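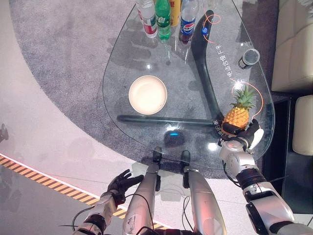

Chapter 7: The Chore Problem

By Brusow Learning Staff | August
654 shares | 70 comments

Ask people what they want from a home robot and they rarely say chess. They want the living room picked up! It sounds like the easiest job in the world, and it is one of the most exciting open problems in robotics. Think about a glass coffee table with a bowl, a row of drink bottles and a pineapple to deal with. Dark fingers can wrap around the lower part of the fruit well enough, but the tabletop is a puzzle of its own, because the support and the carpet show right through it. A depth sensor may report the floor where there is a solid surface waiting to be bumped.

Factories had it easier. A welding arm at a plant like Brunari, our running case study, repeats one path over a part that always arrives in the same position. Engineers there could list 2000 positions and be finished. A home has no such list. Someone buys a different juice, or moves the sofa, and yesterday's plan is useless.

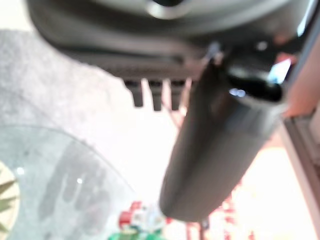
Sensing up close is a second hard topic, and we will spend most of Section 7.2 on it. A lens near the wrist travels with the hand, so it gets wonderfully near the work, but it also has to look past the hand itself. The gripper's housing and one thick finger can take up a huge share of the view, with the curved edge of a glass top off to one side and small things below blurred into patches of red, white and green. Could you sort those patches into "put away" and "leave alone"? A program has to try, many times a second.

Then comes touch. The Ní Bhriain exercises at the end of this chapter use a log of 3873 grasps on kitchen goods, and students are usually surprised by which ones give trouble. Boxes are friendly. Fruit is not, especially fruit with a rough skin, a stiff crown and weight that sits mostly at one end.
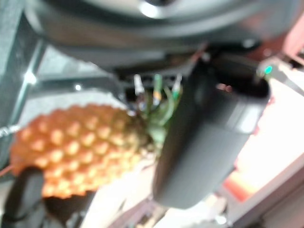

Squeeze too lightly and it rolls in the hand. Squeeze too hard and you have juice on the carpet. People settle this with their fingertips before they have thought about it, and getting a machine to do the same is a lovely problem to work on.

So, can robots do chores yet? Some of them, slowly, in rooms that suit them. Before reading Section 7.1, clear a table at home and write down every decision you make, including where you put your other hand. Keep the list. You will need it for the Estolum planning project.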